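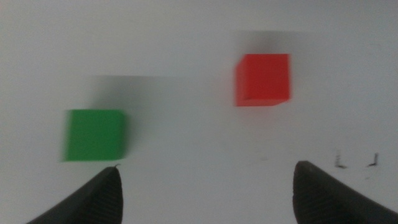
Two small cubes on the white top

Marton white work table, nine months in

Posted September 20, 2021

I'd been working on a folding card table for way too long when I finally gave in and ordered the Marton from Limex. It was $400 on sale (the regular price was $700, which I would not have paid, and I'd have sulked about it). It came last November, so I've now had it through a winter of tax paperwork and a summer of sewing, and I think I can give it a fair write-up.

First, delivery. It comes in two boxes and mine showed up four days apart, top first, legs second. So I had a tabletop leaning in my hallway for most of a week, and I walked into it twice in the dark. Limex did answer my email the same day, which was nice, but the answer was basically "the other box is on a truck."

Putting it together took me 35 minutes by myself, and I am not handy. The legs go on with big hex bolts and the wrench in the box is decent. The part I'd warn you about is flipping it over at the end. Get a second person! I did it alone by walking it up against the couch and I don't recommend that at all.

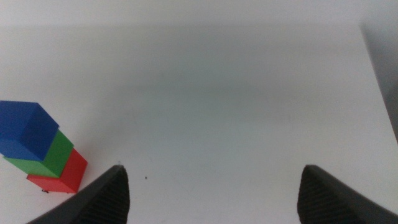 Three cubes, stacked, no tablecloth

The white is what sold me, and I have mixed feelings about it now. It's flat and matte, so my lamp doesn't glare back at me when I'm pinning dark fabric, and I love that. But it shows ink. Ballpoint comes off with dish soap if you catch it early. I left a purple marker line overnight and there's still a ghost of it by my left elbow, even after baking soda and a lot of muttering.

Wobble is better than I expected. There's a little side-to-side give when I run the sewing machine at full speed, and I mostly fixed it by tightening the bolts again after the first month. The instructions do tell you to do that, on the very last page, in tiny print. The feet screw in and out too – handy if your floor slopes like mine does.

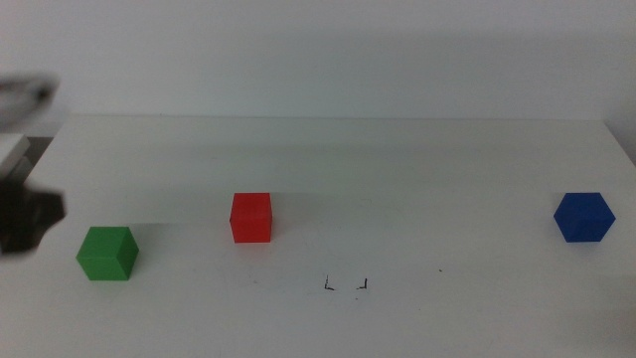 How it compares

Before buying I looked hard at two others. The Urkerum is cheaper and has a drawer, but I tried one in the store and the drawer sat right where my knees go. If you're shorter than me it might be perfect for you. The Bugti is gorgeous and has a much thicker top, and it also costs $2,000, so I admired it for a while and went home.

What I miss on the Marton is anywhere at all to put cords. There's no tray and no hole at the back, so my power strip lives on the floor with the dust. I bought a stick-on cable clip and it fell off in July when it got hot. The second one has held so far.

Would I buy it again? At the sale price, yes, no question. At full price I'd want the drawer, or at least some place for the cords, and I'd probably wait for the next sale like I did this time.

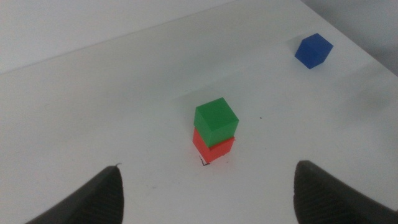 One reader left a comment saying the cord problem is easy enough to solve with a metal basket that clamps to the back edge, no drilling, and that hers has carried a power strip and a laptop charger since spring. She also said to skip the felt pads, as they kept her Marton sliding around on hardwood, and to get rubber ones. I've ordered both and I'll update this once they're on.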